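Call for Participants: Shop-Floor Trial of Work Instruction and Step-Checking Software

Pilbridge is looking for small and mid-sized manufacturers to take part in a 12-week trial of software that claims to catch assembly mistakes before the part leaves the bench. We did not write the software and we do not sell it. We have read the brochures, and we would like to know how much of what they say holds up in a plant where people are busy, the lighting is bad and the drawing was revised last night.

Two products are in the trial. Vorklow follows hand-assembly steps and flags one that was skipped or done out of order. Ehlers is a digital work instruction package that asks the operator to confirm each step and keeps a record of the confirmations. Both vendors say their product cuts rework. Neither has shown us numbers from a site they didn't pick themselves, and we have asked more than once.

The trial starts in September. Applications close on July 14, 2026.

Who we want

Plants with up to 109 people on the payroll, doing at least some assembly by hand. Pumps, lighting, furniture hardware, wiring harnesses, small appliances -- the product matters less than the habits around it. You should already keep a rework or scrap log of some kind. A spreadsheet is fine. A binder is fine if somebody fills it in.

We would especially like to hear from plants that tried something similar and dropped it. Most published trials are full of sites that wanted the thing to work, and the results read that way. If your last system is sitting in a cabinet with its cables wrapped around it, please apply and tell us why.

We are less interested in plants that build one product in one variant all year. The software will probably look good there, and we won't learn much from it.
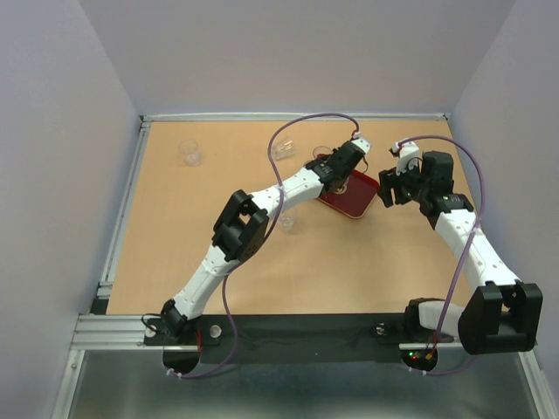 What you would be signing up for

The first four weeks are a baseline. Nothing gets switched on. You keep your log the way you always have, and one of our people comes by to check that the log and the rework shelf agree with each other. In our experience they often don't, and a trial that starts from a bad baseline can prove whatever anyone likes.

After that, one line or cell gets either Vorklow or Ehlers. You don't get to choose which, and neither do the vendors. A second line of similar work stays as it is for comparison. If you only have one line, apply anyway and say so, and we'll see whether two shifts can be compared.

Expect to give us 60 minutes a week of a supervisor's time, plus short interviews with the people doing the work. The interviews are done on paid time and without a manager in the room. We won't bend on this. Operators know within days whether a system helps or just adds a button to press, and they seldom say it in front of the person who approved the purchase.

What we will not do

We will not pass individual performance data to management. Results are reported by line. If your main reason for applying is to find out who is slow, this is the wrong trial, and we'd ask you not to waste your time or ours.

We will not let the vendors see results before you do. They can reply to the final report in writing, and their reply will be printed in full at the back.

We will not promise you savings. You may finish the trial with the same scrap rate and a low opinion of the whole category. That would still be a result, and we would publish it.

Costs and payment

There is no charge for software, setup or removal during the trial. Each operator who completes the interviews receives $100, paid directly to them. Plants are not paid. Nobody is obliged to buy anything afterward, and the vendors have agreed in writing not to contact sites until the report is out. Tell us if they do.

The trial is paid for by Hania, a purchasing group whose member plants keep getting pitched this kind of product. Hania sees the report on the same day you do and has no say in what goes into it.

How to apply

Send us two pages at most covering:

What you assemble, and how often it changes
How many people work on the line you have in mind
What goes wrong most often, in your own words
A recent month from your rework or scrap log, with customer names removed
Whether the operators have been told about this, and what they said

Please take the last item seriously. We have turned down good plants over it before. Applications go through the form on the Pilbridge trials page. Sales consultants applying on behalf of a plant will be asked to have the plant apply for itself.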